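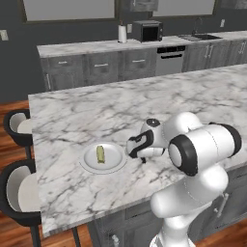
*Image: Kamol Srithong*

## Winonia defence budget: your questions

Last updated March 20, 2019

**Why is the patrol ship programme being cut?**

The ministry prefers "re-profiled". Two of the Kotier-class ships have been re-profiled out of existence, and the money goes to coastal radar.

**How much is saved?**

On paper, 524 million over the life of the programme. The paper leaves out the cancellation fees, which are being negotiated by the people who negotiated the original contract.

**Will jobs go at the Mahrous yard?**

The yard employs 2,000 people. The minister has promised "no immediate losses" - the word to keep an eye on is the second one.

**What is Cestenine?**

The new radar network. It will have 71 stations, most of them on hills whose owners have yet to be asked.

**Does parliament get a vote?**

Yes, on the whole budget in one go. Members who like the army pay rise but dislike the radar must decide which feeling is stronger.

**Who is against it?**

Cirilo Pacheco, the opposition's defence spokesman, calls it reckless. He proposed much the same thing when he was in government, and says the circumstances were different. He was in government, for one.

**Can I read the full budget?**

You can. The annexes are in a separate file, and the ship figures are in the annexes.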